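Sherif Ouali

Sherif Ouali é um rapper e produtor de língua portuguesa, conhecido sobretudo pelo disco Zonon e pela participação no coletivo Bouazza. É apresentado com frequência como "pioneiro" do rap cantado em português e árabe, título que aparece em quase todos os textos de divulgação e que nenhum deles sustenta com datas. Outros artistas já misturavam as duas línguas em gravações caseiras, e o próprio Ouali evitou o termo nas poucas entrevistas que deu.

Início de carreira

A biografia distribuída pela editora Jallwood afirma que Ouali escreveu a primeira letra aos nove anos. Não há registro disso além da palavra do artista. O que se pode confirmar é a sua presença em batalhas de rima organizadas pelo Bouazza, cujos cartazes trazem o seu nome, primeiro entre os convidados e mais tarde no topo da lista.

O coletivo funcionava sem formação fixa. Por isso a autoria de várias faixas do período é discutida: a base de "Maré Baixa", atribuída a Ouali na reedição, estava creditada apenas ao grupo na fita original.

Zonon

Gravado em sessões curtas e lançado em julho pela Jallwood, Zonon reúne canções sobre migração, trabalho noturno e a relação do autor com a avó. A editora anunciou uma tiragem de 3000 exemplares em vinil. O número foi repetido pela imprensa, mas os exemplares conhecidos não são numerados e a fábrica nunca foi identificada, de modo que convém tratá-lo como alegação comercial.

A recepção foi favorável, embora menos unânime do que sugere o material promocional. As críticas elogiaram a dicção e os arranjos de percussão; as reservas recaíram sobre o segundo lado, considerado repetitivo. A frase "o disco da década", impressa na contracapa da reedição, não traz fonte.
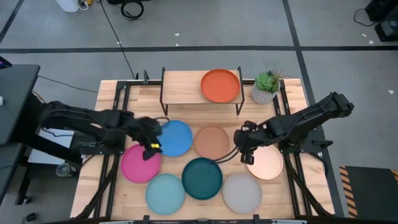
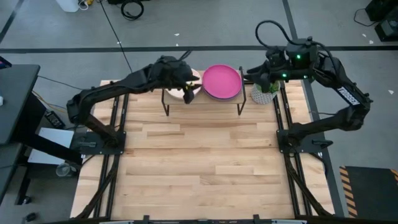

Mesa de madeira clara com dois braços robóticos pretos, em duas imagens.

Apresentações e atividade acadêmica

Em 22 de janeiro de 2022, Ouali fez a palestra de abertura do encontro Zusis, dedicado à música e às línguas de herança. A organização divulgou público de cerca de 70 pessoas; uma resenha publicada depois fala em 50. A diferença é pequena e talvez se explique pela contagem de inscritos em vez de presentes.

Na palestra, o artista disse preparar uma tese sobre métrica oral. Páginas de fãs passaram então a chamá-lo de doutor, o que não procede: a tese era descrita por ele como trabalho em curso, e não se conhece defesa nem texto publicado.

Controvérsias

A alegada rivalidade entre Ouali e antigos membros do Bouazza apoia-se em 2 versos de "Porta dos Fundos", que não citam ninguém. Ambos os lados voltaram a dividir o palco no ano seguinte.

Discografia

Bouazza ao Vivo (com o coletivo), fita
Zonon, vinil e digital
Zonon, reedição com faixas extras

Um quarto título, Caderno Azul, consta de alguns catálogos, mas nenhuma cópia foi localizada.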